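**Folmont opens its purchase plan for two handling cells for translucent containers**

Apr 19, 2024

The packaging company Folmont has published the budget and the time plan for its next investment in automation. The plan covers 2 robot handling cells for the Besnard hall, and it is open to suppliers from today.

The cells will take over the handling of large plastic containers, which is done by hand at present. Many of these containers are frosted and let the light pass through, and this makes them a difficult object for a camera at short distance. For this reason Folmont decided to write the request in a different order than usual. The containers come first in the document, then the cameras, and the robot arm is specified only after them.

"In our last purchase we chose the arm first and we had almost no money left for lights and software," says Efe Obi, who is responsible for equipment planning at Folmont. "This time each supplier must give us a separate price for the vision part. We would like to see clearly what we pay for."

Suppliers will receive a set of 200 containers for their own tests. The request, registered under number 904, asks them to report every failed grasp and to explain which lighting was used. Offers with only a general success rate will be sent back for completion.

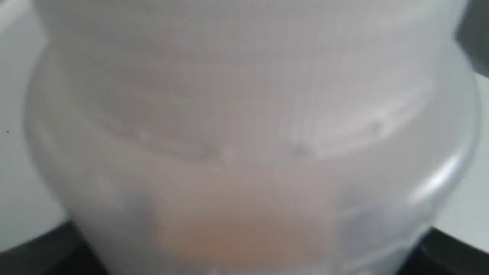
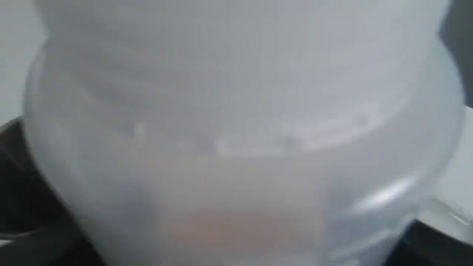
Frosted plastic at close range: soft edges, a curved ridge and a bright reflection on the right side.

The separate price for vision was discussed with several integrators before the request was finished, and not all of them agreed with it. Solange Pichon warned that a split price can push suppliers to make the camera look cheap and to recover the difference in the service contract, and she asked Folmont to compare the offers over the full life of the cell. Folmont has accepted this point. The price form now includes a page for spare parts, software licenses, training and yearly service.

Payment will be made in steps. The first part is due with the order, the second after the test at the supplier's site, and the rest after acceptance in the Besnard hall. Electrical work and changes to the floor are paid from the building budget and should not be included in the offer. Grippers may be offered as an option, together with the delivery time for replacement fingers.

The planning software Esarar will be used to compare the offers. Suppliers who already work with the older Breltetti price form may continue to use it, but they must add the service page.

Folmont expects to place the order in October. Questions about the request can be sent in writing to the equipment planning office, with the number of the request in the subject line. The answers will be shared with all suppliers who have asked for the test containers.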